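I've had the Kuklow table since October and I still like it! The top is black with white marble-like veining, streaks and speckles all over (busy, sure, but I love busy), and it's nice and glossy.
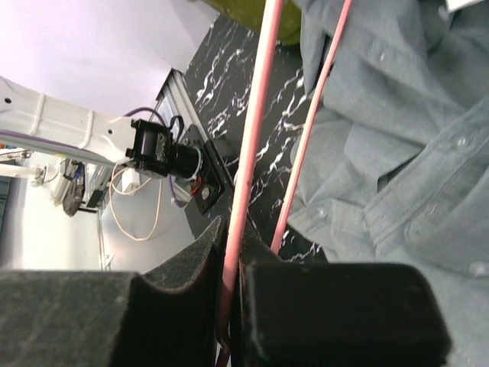
Putting it together took me an evening, mostly because I had two of the legs on backward. My one gripe is the price. I paid $500, and Otbridge had it for less a month later. Grr. I'd still buy it again, maybe with the bench.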